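Spent the afternoon at the Graseo open day and my head is still full of robots, so this is going to be a long thread. Sorry to everyone who follows me for bread. 1/

For those who don't know it, Graseo is the training center out past the rail yard. Once a year, in October, they open up the teaching labs and let anyone wander in. I've meant to go for ages and always found some excuse. This year I had none left! 2/

First stop was the big hall, which everybody goes to because it's loud. A palletizing cell stacking boxes, kids pressed up against the fence, a guy handing out pens. Fun for ten minutes. Then I followed a paper arrow up the stairs and didn't come back down until they were turning the lights off. 3/

Upstairs was the simulation lab, run by Benoît Brunet. He teaches the evening course and he has the patience of a saint. Someone's grandfather asked him the same question about batteries three times and got three different, good answers. 4/

His demo was small-part assembly, done entirely in simulation. A robot arm at a table with some little parts to pick up and put where they belong, and all of it up on a screen big enough that the back row could follow. Simple idea. I could have watched it all day. 5/

What got me was how he talks about it. He doesn't say "the robot knows." He says "the program thinks the part is here, let's see if the part agrees." Then he moves a part a hair to the left and runs it again and the whole room leans in. 6/

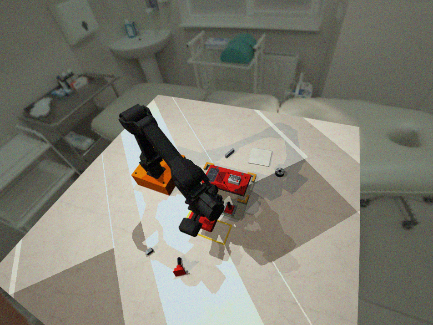 Gripper right over the red block, yellow outline under it. I love that there's a massage-table kind of couch behind it all. 7/

The session is called Pons (it's the name of the exercise, I asked). Students get the same table and the same parts, but every run starts with things in slightly different spots. They do 200 runs before they're allowed to say their program works. One good run counts for nothing in that room, and I think I need that on my own wall. 8/

I asked the dumb question, which was why not just practice on the real arm. He laughed and said they have one real arm and 29 students. Also, when you drive a simulated gripper into a simulated table, you press reset. When you do it for real you fill in a form. 9/

He showed us the evening group's scores too, no names attached. First week, pretty much everyone is terrible. One student's first try got the part in place 40 times out of the 200, and he called that a strong start. I found this very comforting. 10/

Then we got to try! Not programming, just steering the arm with a little handheld controller. I figured years of video games would carry me. They did not. Judging depth on a flat screen is HARD. I hovered, I wobbled, I came down next to the block and closed the gripper on nothing. 11/

The girl after me was maybe nine and got it on her second go. She used the arm's shadow on the table to tell how low she was. Benoît was so pleased he made her explain it to the rest of us. I tried again her way and got it! Small cheer from the back row. I'll take it. 12/

Other things I liked: the Zimico software has an undo for the whole scene, so you can rewind a bad grab and look at it from the side. Half the learning seems to happen there. You slow it down and go ohhh, the finger touched first. 13/

Also the coffee was free and they'd put out those almond things. 14/

Somebody said 800 people came through over the day. The lab upstairs never felt packed though, so if you go next year, take the stairs early. The paper arrow is easy to miss - it's taped up next to the vending machine. 15/

They run a short beginner course starting in the new year, evenings, no background needed. I put my name on the list before I could talk myself out of it. If anybody in Rarholm wants to carpool, shout. 16/

Category: Out and about / Robots / Local

Last updated: October

Comments

marnie_k: I was in the big hall the whole time and had no idea there was an upstairs. Gutted.

tobes: The shadow trick is so smart. Did they say if you can try the software at home?

hollow_pine: Took that evening course two years back. The 200 runs will haunt you. Worth it, go.

dee in rarholm: Carpool yes please!! Sending you a message.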